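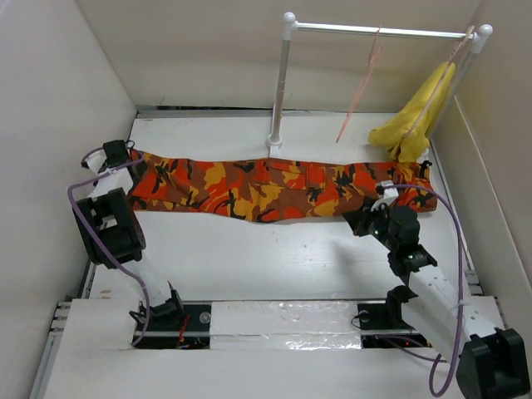 Fig. 4-1. Camouflage garment laid lengthwise on a white work surface.

4. Setting up the standing desk and footrest

This section covers the Vasora height-adjustable desk with the Bukumix footrest. Complete Section 3 (frame assembly) first. The desk must stand on a level floor, with all four leveling feet in contact, before power is connected.

4.1 Setting the seated height

1. Adjust the chair before the desk. Sit with your back against the backrest and both feet flat on the floor.
2. Let your upper arms hang at your sides and bend the elbows to a right angle.
3. Press and hold the DOWN key until the desktop is level with the underside of your forearms.
4. Place your hands on the keyboard. The wrists should be straight. If they bend upward, lower the desktop in small steps.
5. Hold key 1 until the display flashes twice. The seated height is now stored.

Note: If the desktop cannot go low enough, raise the chair and use the footrest (see 4.3). Do not remove the leveling feet to gain clearance.

4.2 Setting the standing height

1. Put on the shoes you normally wear at work.
2. Stand facing the desk with your weight on both feet and your knees unlocked.
3. Press and hold the UP key until the desktop meets the forearms as in 4.1.
4. Check the monitor. The top line of text should be at eye level or slightly below it. Users with bifocals may need a lower position.
5. Hold key 2 until the display flashes twice.

CAUTION: Keep hands, chair arms and drawer units clear of the desktop while it is moving. The motor stops on contact, but light objects may not trigger the stop.

CAUTION: Do not run the motor for more than two minutes without a break. If the display shows HOT, leave the desk switched on and wait 10 minutes.

4.3 Fitting the footrest

1. Place the footrest under the desk with the rubber edge toward you.
2. Select one of the three tilt positions. Start with the flattest.
3. Sit down and check that the thighs are fully supported and that there is no pressure behind the knees.
4. Move the footrest away from the frame legs until it cannot touch them at any height.

Note: Footrests from the older Aduvberg series fit under the desk but have no tilt lock. Use them flat only.

4.4 Changing position during the day

Start with short standing periods and lengthen them over the first two weeks. Most users settle on a change of position about every 30 minutes. To turn on the reminder, hold keys 1 and 2 together until a bell symbol appears – the interval can then be changed with UP and DOWN.

Stop standing work if you feel pain in the lower back, hips or feet, and return to the seated height.

4.5 Error codes

E1: Desktop uneven. Run the reset in Section 6.
E2: Overload. Remove items from the desktop and try again.
E7: Control box cable loose. Unplug the desk, then push the cable in fully.

For any other code, note the part number on the control box (it ends in 789) and contact the Kurtuluş service desk.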